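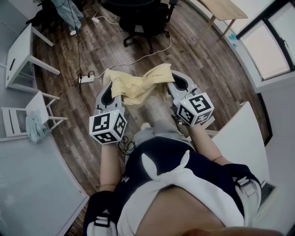 Fixing the pose jumps in the gripper tracker

22 Aug 2023

The cloth dataset has been unusable for two-handed tasks since April, and last week I finally sat down with the tracker. The short version is that single-face pose estimates were flipping, the filter was trusting them, and the time alignment between the two grippers was worse than I had assumed. The long version follows, mostly so that I can find it again.

Setup, for anyone who has not read the earlier posts. Each handheld gripper carries a cube with square fiducials on its faces. A head camera looks down at both hands. From the cube we get a six-DoF pose per gripper in the head camera frame, and from the difference of the two we get the relative pose, which is the quantity the folding policy is trained on. Absolute pose in the room comes from a separate visual-inertial track and matters much less. If the room frame drifts a few centimeters over an episode the policy does not care. If the relative pose jumps by that much while both hands are holding the same piece of cloth, the policy learns that cloth is rubber.

The tracker is called Pindar. It started as a weekend script and it still has the structure of one: detect, solve, filter, write. The training side is Zaidi, which reads whatever Pindar writes and complains about very little of it.

The symptom

Sadia Dhanial was looking at replay of a towel-straightening episode and noticed the left gripper nodding. Position was smooth, more or less, but orientation snapped through a large angle and came back a few frames later. It happened most when the hands were low and close together. I had seen it before and filed it under motion blur. It was not motion blur. The frames on either side were sharp and the corner detections were good to well under a pixel.

The cause is the old planar ambiguity. A small square seen nearly face-on has two poses that reproject almost equally well, mirrored about the viewing direction. With two or three faces of the cube in view the problem goes away, because the corners no longer lie in one plane. With one face in view it comes straight back. Looking down from the head, you would expect to see the top face and at least one side most of the time, and mostly you do. But a cloth corner flops over a side face, or a wrist rolls, and for a stretch you are left with one tag.

Pindar was solving each tag separately and then averaging the poses weighted by inverse reprojection error. I wrote that, and it is wrong in an instructive way. When one of the tags flips, its reprojection error is still small, so it gets a healthy weight, and the average of a right answer and a wrong answer is a third answer that matches no tag at all. The Kalman filter behind it had a gate on position innovation and none on rotation.

What changed in the solver

All visible corners on a cube now go into one solve against the cube model. No averaging. When there are two or more faces this is a plain nonlinear least squares with a Huber loss, initialized from the predicted pose. When there is one face I compute both candidate solutions and keep both, along with the ratio of their errors. If the ratio is decisive, take the better one. If it is not, score each against the prediction and pick the closer, then inflate the rotation covariance so that the filter does not get overconfident about a coin toss.

The prediction is better than it used to be, too. It was constant velocity. It is now gyro integration from the IMU in the gripper handle, bias-corrected during the still period at the start of each episode. Over a gap of a few frames the gyro is far more trustworthy than any assumption about how a person moves their wrists.

I tested on 132 episodes that had been labeled by hand as containing at least one visible snap. After the solver change, 17 still had one. Of those, most were at the end of a long occlusion where both cube and prediction had gone stale, and I would rather mark those as missing than guess. Pindar now writes a validity flag per gripper per frame. Zaidi ignored the flag for two days before I noticed the loader was dropping unknown columns.

Cube calibration

The joint solve made a second problem visible. If the tags are not exactly where the model says they are, averaging hides it and a joint solve does not. The residuals on some cubes had a consistent pattern, always the same two corners pulling the same direction. The stickers are applied by hand. One face on one cube was rotated enough to see once I knew to look.

I now calibrate each cube once. Wave it slowly in front of a fixed camera for a minute or so, then run a bundle adjustment with the tag poses free, one tag held fixed as the gauge, and the tag size held fixed for scale. It converges quickly. The output is a small file keyed by the serial of the cube, and Pindar refuses to run without it. The refusal is deliberate. The earlier version fell back to nominal geometry with a warning, and the warnings scrolled past.

The transform from cube to fingertip is a separate calibration and still comes from CAD. I checked it by touching the closed fingertips of both grippers together at several orientations and looking at the distance between the computed tip points, which should be zero. It was not zero but it was small and did not depend much on orientation, so I am leaving it alone.

Time alignment

This one took the longest. The camera and the two handles each have their own clock. Garico, our recording daemon, stamps messages on arrival at the host, and the arrival delay differs per device and is not constant. I had a fixed offset per device in a config file, measured once and never again.

The better approach is to estimate the offset from the data. Angular speed from the gyro and angular speed from the vision track are the same signal up to noise and delay, and cross-correlating them gives the delay directly. No extrinsics needed, because the magnitude of angular velocity is the same in any frame rigidly attached to the body. I do this per gripper per episode, with parabolic interpolation around the peak to get below one sample.

The left handle was off by 7 milliseconds from the config value, which is annoying but survivable. The right one was off by 70. I checked that several times. At ordinary hand speeds that is a serious error in the prediction, and it explains why the right gripper had been losing the ambiguous cases more often than the left even though it saw more faces on average. The config value had the wrong sign.

There is a check now that rejects an episode if the correlation peak is weak or if there are two peaks of similar height. Slow episodes trigger this. People straightening a towel carefully barely rotate their hands, so the signal is poor. The workaround is to ask the operator for a quick twist of both wrists before starting — it takes a second and gives a sharp peak. The trim step removes it before training.

What I did not fix

Rolling shutter. The camera has it, the solver ignores it, and in fast flings you can see it as a skew in the residuals. Modeling it properly means moving to a continuous-time trajectory, and I do not want to do that inside a script with four stages.

Gripper width is still read from the encoder with a static lookup. It is wrong when the fingers flex under load.

Cloth occlusion. More tags on more surfaces would help and would also make the thing heavier and uglier. Vonderow, the planner for the real arms, tolerates short gaps as long as they are flagged, so for now gaps are acceptable.

Reprocessing

Everything from April onward is being rerun with the new solver. Old outputs are kept under the old version tag. If you have a checkpoint trained on them, do not mix: the tip frames differ slightly because of the cube calibration, and the loader will not catch it. I have added a schema version to the header so that next time it will.

The replay viewer also has a toggle to draw both candidate poses on single-face frames. Press P. It is slow on long episodes because it re-solves on every redraw, and I have not cached anything yet.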